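Utilizamos cookies propias y de terceros para mejorar su experiencia de navegación. Si continúa, entendemos que acepta su uso. Aceptar | Más información

LAS FRESAS EN LA NEVERA DE LAS BEBIDAS

Una nevera pequeña, un plato y la última fruta roja del año

Septiembre de 2018

Quedan fresas. Pocas, caras, de las remontantes, las que siguen dando cuando ya todo el mundo habla de uvas y de higos. En el mercado de Clolidville las sacan a primera hora y a las once solo hay hojas en el fondo de las cajas. Compré dos barquetas, 400 gramos en total, y con ellas en la mano me vino la pregunta de siempre. Dónde las meto.

La nevera grande, llena. Medio repollo, el caldo, tres táperes sin etiqueta, un queso que manda sobre todo lo demás. Meter ahí unas fresas es condenarlas a oler a queso. Queda la otra. La pequeña, la de las bebidas, la que mucha gente tiene en la sala o al lado del escritorio y abre dos veces al día para coger agua con gas.

De esa nevera va este reportaje. Se vendió para latas y botellas y ha acabado guardando de todo: colirios, chocolate, cremas de la cara, la insulina del abuelo (esto último, preguntad antes en la farmacia, en serio). Y fruta. Sobre todo fruta de plato, la que no quieres en un cajón.

Vangelis Deligiannis lleva media vida reparando frío doméstico en Jukholm. Taller estrecho, olor a soldadura, una radio. Le pregunto si es buena idea y contesta mientras busca un tornillo. «Depende de lo que marque dentro. Dentro, no en el botón.» Hay neveras de bebidas que no bajan de ocho grados ni con el mando al máximo, porque están pensadas para que el refresco esté agradable y ya. Otras llegan a 4 sin despeinarse. Las de compresor suelen hacerlo mejor; las termoeléctricas dependen mucho del calor que haga en la habitación. Un termómetro de nevera cuesta poco. Vaso de agua en la balda de en medio, termómetro dentro del vaso, una noche entera. Por la mañana se lee y se decide.

Si sale 4, adelante con la fresa. Si sale nueve, bebidas, chocolate y poco más. Una fresa a nueve grados aguanta la tarde. No le pidas el fin de semana. 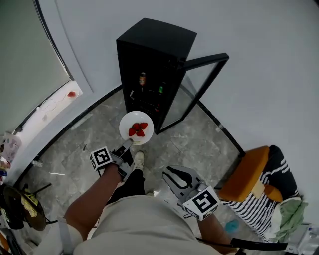 Segundo asunto, el sitio. Vangelis se pone pesado con esto y tiene razón. La mayoría de estos aparatos necesita aire por detrás y por los lados, y la gente los encaja entre el sofá y la pared como si fueran un libro. Luego llaman porque no enfría. «Voy, lo separo un palmo y cobro 50 euros por el desplazamiento. Me da hasta vergüenza.» El manual dice cuánto hueco pide cada modelo. Está en la caja, debajo del corcho blanco, donde no mira nadie.

Tampoco al sol. La puerta de cristal es preciosa y aísla peor que una maciza. Con el sol de la tarde encima el motor no descansa, y la etiqueta de la botella se va poniendo pálida. Si no hay otra pared, se baja la persiana y listo.

Y la puerta, para dónde abre. Parece una tontería hasta que la abres y choca con la silla. Muchas se pueden cambiar de mano con un destornillador y diez minutos de paciencia. Las bisagras traen su tapita de plástico, que se pierde siempre. Yo perdí la mia el primer día.

Vamos con las fresas, que se nos va la página.

Kheri Rashidi cultiva a las afueras de Clolidville. Tiene 3.400 matas en altura, en canalones, para no agacharse. Empezó en el suelo y su espalda le pidió el cambio. Cuando le cuento lo del plato en la nevera de las bebidas no se ríe, cosa que agradezco. «Mejor en plato que en la barqueta. En la barqueta se aplastan las de abajo y no te enteras hasta que huele.»

Sus normas, apuntadas deprisa en el coche:

Sin lavar. Se lavan cuando se van a comer, con agua fría, un momento, y se secan con papel. La fresa mojada y guardada coge moho de un día para otro.

Con su rabito verde. Si lo quitas antes, se abre una herida por donde se ablanda.

Sin amontonar más de lo justo. Una capa y, si acaso, alguna encima. Las tocadas, fuera, o al cuenco del desayuno esa misma tarde.

Papel de cocina debajo si vienen húmedas del mercado. Si vienen secas, plato limpio y ya está.

El plato tiene su ciencia también. Llano, con un poco de borde, y medido. Medido de verdad: con un metro, el fondo útil de la balda, puerta cerrada. Yo tenía unos platos grandes preciosos, de una tienda de menaje que se llama Michailidis, y no cabe ni uno. La puerta se queda a un dedo de cerrar y ese dedo es justo el problema. El de postre entra bien y se puede girar para cogerlo sin volcar nada. 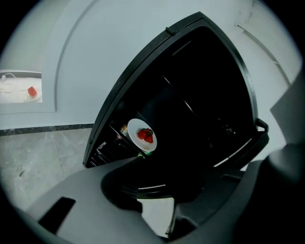 Fresas con sus hojas, en plato blanco, sobre una de las baldas.

Las baldas de alambre tienen truco. Para botellas, perfectas, que el aire circula. Para un plato, bien si es llano por debajo. Si tiene un pie muy pequeño, baila entre las varillas y un día se inclina y adiós. Hay quien pone una bandejita o un trozo de malla de silicona. Una alfombrilla entera, de lado a lado, no la pongáis, que corta el paso del aire y lo de abajo se queda a su aire (perdón). Kheri usa la rejilla de enfriar bizcochos, recortada. Ni bonito ni feo, funciona.

Pregunta que me hicieron tres lectoras el mes pasado, a raíz del artículo de los melocotones: si se puede tener fruta descubierta junto a las botellas. Se puede, si las botellas están limpias por fuera. Pasadles un trapo al llegar de la compra, que vienen de almacén, de camión y de las manos de medio barrio. Y nada abierto que huela. Un vermut mal cerrado perfuma la nevera entera, y la fresa lo coge todo. Ajo, queso, cebolla, todo. En una nevera sin cajones no hay dónde esconderse.

Otra cosa, el ventilador. Algunos modelos lo llevan al fondo y sopla recto sobre la balda de arriba. Fruta descubierta ahí, dos días, y sale arrugada como un dedo después de la piscina. Al medio o más abajo, y si sopla mucho, un cuenco del revés por encima, dejando un huequito.

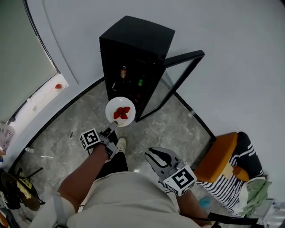 El orden importa más en una nevera pequeña que en una grande, y casi nadie lo piensa al comprarla. Se llena como viene. Una botella, otra, otra, y para cuando llegas con la fruta no hay dónde. La costumbre que me ha funcionado es decidir primero la balda del plato y después colocar lo demás alrededor. Con el plato delante de la puerta abierta, las fresas apretadas en el centro y las botellas ya puestas, se ve enseguida cuánto sitio queda: la de la etiqueta naranja y marrón y la del verde vivo comparten altura sin estorbarse, y eso ya es una balda menos que discutir. Las altas, si no caben de pie, tumbadas, pero solo las que cierran con rosca y cierran bien. Lo que se bebe a diario, cerca del cristal. Lo que espera visita, al fondo.

Y meterlo con calma. Puerta abierta del todo antes de acercar el plato, las manos limpias, el plato bien cogido por el borde. Las fresas ruedan. Cuatro fresas en un plato ruedan más que veinte, manías de la física. Centradas, entonces, y a la balda en un solo viaje, sin pasearlas por encima de la alfombra.

Cuánto duran. Kheri dice que las suyas, recién cogidas y a buen frío, hasta cuatro días sin perder la cara. Las de tienda, que ya traen viaje, menos. Yo hice la prueba en casa con las dos barquetas del mercado: la mitad en la nevera grande, en su caja; la otra mitad en la pequeña, en plato. Las del plato llegaron mejor al segundo día. Al tercero ya no quedaban, así que el estudio tiene sus límites.

Para comerlas, fuera un rato antes. La fresa helada no sabe a casi nada. Veinte minutos en la mesa y vuelve el olor. Con las de septiembre se nota mucho, que son más pequeñas y tienen menos agua, y algunas un dulzor raro, casi de caramelo. Solas. O con un poco de limón y una pizca de azúcar si han salido sosas, que también pasa. En casa de los Deligiannis las toman con yogur y pimienta negra. Lo probé con desconfianza y repetí.

De variedades, Kheri tiene plantada sobre todo una que en la zona llaman Lultudow, de carne firme, roja hasta dentro. La vende en la puerta de la finca y poco más. Si la veis, es buena para esto – aguanta el plato, aguanta el frío y no suelta jugo a la primera.

Mantenimiento, corto. Cada dos semanas, desenchufar, sacar las baldas, agua tibia con un chorrito de vinagre, secar bien las gomas de la puerta. Las gomas son donde se hace el moho negro, en el pliegue de abajo. Un bastoncillo. Si hay escarcha al fondo, no rascar con cuchillo. Vangelis tiene en el taller una placa con un agujero del tamaño de la punta de un pelapatatas y la enseña a quien quiera verla. Se espera a que se derrita y punto. El cristal por fuera, con un paño de microfibra apenas húmedo, y las huellas se van.

Y el ruido. Si está en la sala, se oye. El compresor arranca, para, vuelve a arrancar. Comprobad que está nivelada; si cojea, vibra el doble, y las botellas se ponen a tintinear unas contra otras a las tres de la mañana. Se ajustan las patitas girándolas. A mí me bastó con media vuelta en la de delante y separar dos botellas que se tocaban.

Me quedan siete fresas en el plato miestras escribo esto. El mercado de Clolidville abre mañana a las ocho y Kheri me ha dicho que, si no llueve, baja otra tanda.

Redacción y publicidad: formulario de contacto | © 2018 Todos los derechos reservados | Aviso legal | Volver arriba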